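**April 2025 – review diary, Eskola simulation desk**

The morning was given to section 14 of the draft rules, which covers when a simulated kitchen run may be counted as evidence. The Trerkia office had asked that every run be counted unless it crashed. I do not support this. A run should count only if the starting pose, the software version and the stopping rule were written down before it began.

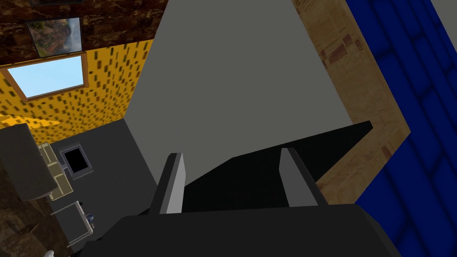 I also proposed that the view from the wrist be kept for every run, including those in which the room appears at a steep tilt. Reviewers have been discarding such views as hard to read, and the draft is silent on the matter. Of the 363 runs submitted under Avell, 39 had no wrist view on file. These have been returned to the submitting office – without penalty on this occasion.

After lunch we turned to the wording on open fingers. The present text says "ready to grasp," which invites guessing. I suggested "fingers open, object between or beyond them," and the desk accepted it for trial use. 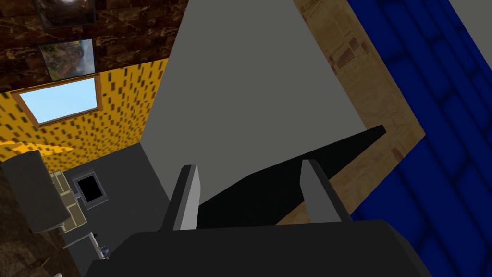
*Simulated kitchen, wrist view: open gripper with the long black bar beyond the fingers.*

Celitz remains unsettled. Its 190 runs were logged under the old form, and converting them by hand would take until June. I have asked for a written opinion on whether both forms may stand side by side. Section 15 was not reached.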